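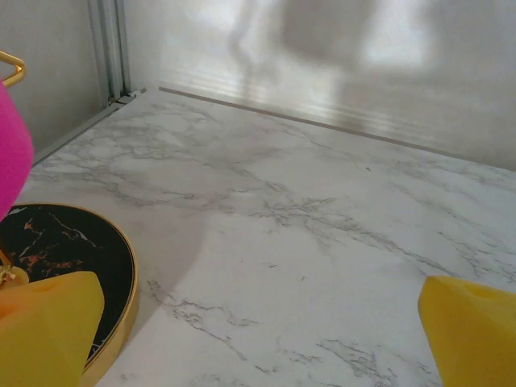 Subject: Re: [chores] Can any of them clear a worktop yet?
From: list member, Plelham

On the chores list, a member in Colton wrote:

> We run 5 holiday flats and the changeovers are killing us.
> Is there an arm that will clear and wipe a kitchen top
> while my staff do the beds? The Kusten brochure makes it
> look finished. I don't need it to be fast.

Short answer: no, not one I would leave alone in a flat.

We had a Kusten arm on trial at Sugden until July. I logged 1,000 attempts at picking one thing up off a worktop and putting it in a box. It managed 684. Mugs and sponges went well once the lighting was sorted out. Most of the misses came from four kinds of object: flat trays, anything shiny, anything clear, and cloths.

A round tray lying flat is harder than it looks. The fingers can't get under the rim, so the arm has to slide the tray to an edge first, and ours often pushed it into the wall instead. Polished gold trim confused the depth readings. So did veined marble — it sometimes took a dark vein for the edge of something and closed on nothing. A plain matt top gave us far less bother.

Wiping is further along than clearing. If a person takes everything off first, the arm will go over an open stretch of worktop well enough, though it leaves the corners and the strip along the wall. By then your staff have done the slow part.

> Would it pay for itself in a year?

I can't see it. Someone has to be near enough to reset it, and on a changeover that person could have done the kitchen.

I can send the log to anyone who wants it. The notes on cloths are patchy, as we gave up on those early.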